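In Praise of the Slow Planner

I have been writing control software long enough to have strong feelings about logs, and my strongest is that a planner should be able to tell you why it picked the path it picked. At Jasero we spent most of August on a small arm in simulation, and I'd like to put in a friendly word for doing things the boring way.

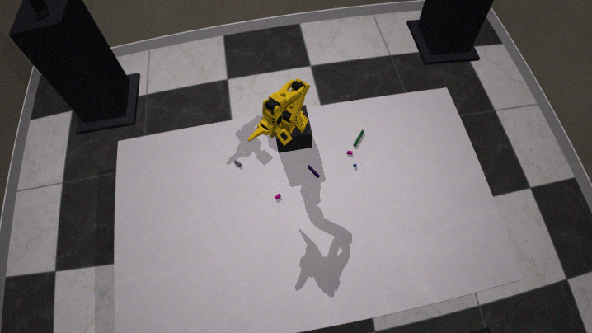
The simulated arm on its pedestal, with small pieces scattered over the white sheet.

My colleague Katalin Vass wanted a learned policy from end to end, and I do understand the appeal (it's lovely to watch when it goes well!). But when it goes badly you are left staring at 440 episodes and guessing.

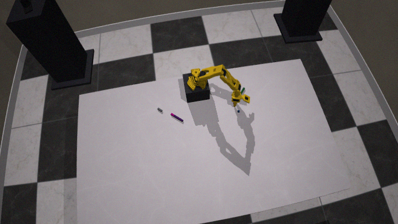 Our plainer planner, which we call Darnel, takes up to 400 milliseconds to make up its mind, and people do grumble about that. What they get in return is a record of every path it rejected, and that record has saved me more evenings than any clever network I've ever trained.

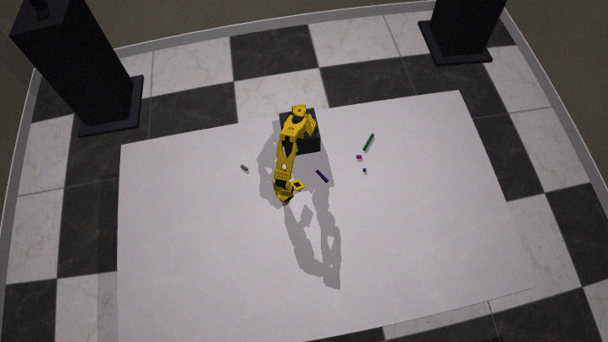
Gripper low over the sheet, nothing in the fingers.

Parviz Hassanpour, who reviews our code and is kinder than he needs to be, thinks I'm being sentimental. Maybe so! I still want perception and planning kept apart, with a message between them that a tired person can read.
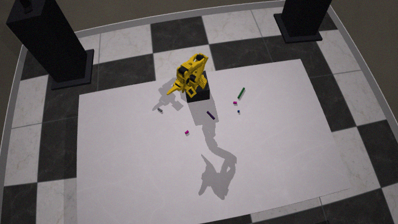 Does keeping the two apart make the software harder to maintain?

It adds one interface to look after, but either side can then be tested alone, and I'd take that trade again tomorrow.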